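About Us

Hi, I'm Corinne Blackwood, and I run the Telthorpe World Affairs Evenings. We're a speaker series and a small school of sorts, and we get people from other countries to come and tell us how their governments work (or don't!). Our first speaker was my neighbor Virgilio Ignacio, who talked for two hours about village elections in the Philippines and had to be stopped so we could lock up.

These days we run a season of 9 talks, starting every August, plus an evening class called Reading the Foreign News. The mailing list is at 944 people, which still makes me a little dizzy – I used to keep it in a spiral notebook.

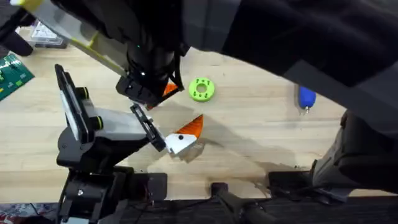

Our talks always start with the speaker's own town, then move out to the country, then to the neighbors across the border. I ask for that order every time. Coalition governments make so much more sense once you've heard who runs the local bus line. I think of two arms working over one wooden table, each with hold of part of the same orange-and-white thing, and that's a coalition cabinet for you. Fitzgerald Szabo used to teach the class on parliaments and he'd draw it all on the board in arrows, and I still can't read my notes from it.

The class is capped at 60 and it does fill up, so please write early. Wanda Haverford handles sign-ups and she'll also tell you where to park on Pruitt Street.
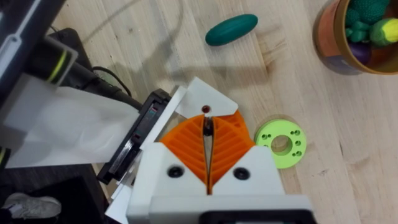 If you come late, just slip in at the back, we really don't mind. Questions come after the break, and please make them questions – speeches can wait for the coffee. Anselmo Cabello is lining up next season's speakers now, and he'd love to hear from anyone who grew up somewhere we haven't covered yet. Central Asia especially!

Page last updated 12/18/23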